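九月，晴，下午有一点风

今天我没有出门，一整天在家里整理相框。这件事我已经推迟了很久。搬到Urnby以后，那个装相框的箱子一直放在床下面，我每次扫地都碰到它，每次都对自己说，下个周末吧。今天早上七点多醒来，天气很好，我喝完咖啡，就把箱子拉出来了。

箱子是从Flatasden搬家的时候封的，胶带贴了三层，我用剪刀剪了半天。上面我自己写的字是“框，小心”，“框”字还写错了一次，划掉以后重写的。那时候我的中文比现在差很多，不过我喜欢在箱子上写中文，因为搬家的工人看不懂，我自己觉得有一点秘密的感觉。现在看，这个想法很傻，工人看不懂“小心”，当然就不会小心。里面果然有一个框的玻璃裂了，从一个角裂到对面。我把玻璃包在旧报纸里，放在门旁边，晚上拿下去扔。

别的框都好。大的几个是黑色的，我不太喜欢，是以前的房子里留下来的。小的是木头的，颜色很浅，是我在Marras的旧货市场一个一个买的。那个市场每个月只开一次，要早去，去晚了只剩下杯子和旧鞋。有一个老太太卖框，她把里面的照片也一起卖，都是不认识的人。我第一次买的时候问她，照片可以还给您吗？她摇头，说框和照片是一起的。所以我有几张陌生人的照片，一直不知道怎么办，扔掉不好意思，挂起来也很奇怪。我现在把它们放在一个信封里，跟我的旧护照在一起。

上午的工作主要是擦。先用干的布擦一次灰，再用有一点湿的布擦木头，最后用眼镜布擦玻璃。我以前直接用湿布擦，后来灰变成泥，进到角里面，要用牙签挑出来，非常麻烦。今天有耐心，慢慢做。木头的框擦完以后，能闻到一点点木头的味道，也可能是我的想象。

中午吃了昨天剩下的汤和面包。吃饭的时候我在想墙的问题。房东说可以钉钉子，但是合同上写，一面墙最多2个孔，多的要赔钱。我把合同找出来又读了一遍，真的是这样写的。客厅的长墙，我用尺子量了，从窗户到门是107厘米可以用，其他的地方有暖气。107厘米，2个钉子，那就只能挂两个大的黑框。可是我不想每天看黑框。想了很久，最后决定墙上先什么也不挂，小的木框都放在书架上和窗台上。这样一来，框后面的那个支架就变得很重要了。 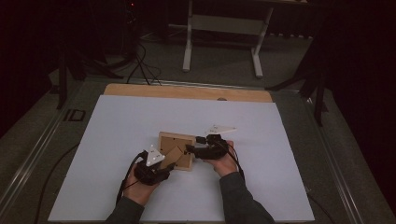

纸板的支架软了，相框老是往后倒，怎么办？
先看折的那条线，如果只是折痕松了，在折痕里面贴一小条布胶带，再把支架打开到合适的角度；如果纸板已经分层，就应该换一块新的背板。

这个办法是我从前在Clallcombe的一家装裱店学来的。我在那里等人，等了一个下午，店里的师傅可能看我无聊，就让我看他做。他说话很快，我只听懂一半，但是手的动作我都记住了。他还教我，支架打开的角度不要太大，太大的话框会躺下去，太小又会往前面扑。他用手比了一下那个角度，我现在每次打开支架，脑子里都有他的那只手。

下午我就按这个办法，一个一个检查后面。有几个支架还很硬，不用管。有一个已经分层了，像旧的饼干一样，一碰就掉下来一片，我把背板拆下来，在纸上画了形状，准备明天用硬纸板剪一块新的。我家里没有布胶带，只有透明的，透明的贴上去很滑，折几次就会翘。所以我三点左右下楼去买了一卷布胶带，63块钱，比我想的贵很多。店员说这种是做书用的，可以用很多年。我说我不做书，我修相框，她说那也可以用很多年。

回来以后继续贴。贴的时候有一个问题，就是小钉片。背板是用几个小钉片压住的，往外掰的时候不能用力，掰两三次它就断。我用黄油刀的刀背，垫一块布，慢慢推。断了一个，剩下的还能压得住，先这样吧。

然后是照片。我有一个旧的硬盘，里面大概有2000张照片，我本来想今天全部看一遍，选最好的洗出来。看到第一个文件夹我就知道不可能了。有很多都是同一座桥，同一个早晨，我也不明白当时为什么拍那么多。最后我没有看硬盘，从抽屉里拿了已经洗好的那几张：海边的，外婆院子里的梨树，还有一张是火车的窗户，外面什么都看不清楚，只有绿色。我最喜欢火车的这一张。它的大小比框小一点，四周露出白边，我就裁了一张米色的纸放在后面，看上去反而更好。

放上书架的时候又换了好几次位置。梨树放在左边，下午的太阳正好照在玻璃上，反光，什么也看不见。放到右边，又被台灯挡住。后来我把台灯搬到桌子上，梨树留在右边，火车放在中间的那一层，靠着词典。海边的那张放在窗台，但是我怕开窗的时候风把它吹倒，所以在支架下面粘了一点点蓝色的胶泥。以后要记得，擦窗台的时候先把它拿起来，不要直接推。

黑色的大框我还没有决定。也许留一个放地图，另外的送人。楼下的洗衣房里有一个架子，大家不要的东西都放在那里，过一两天就会有人拿走。

学了一个新的词：“装裱”。“裱”字我写了一整行，右边是“表”，左边是衣服的那个偏旁，有两个点，我总是只写一个点。今天写日记的时候又写错了，改过来了。

晚上吃了鸡蛋和米饭，碎玻璃已经拿下去了。明天要剪那块背板，还要去问一下有没有更小的钉片卖。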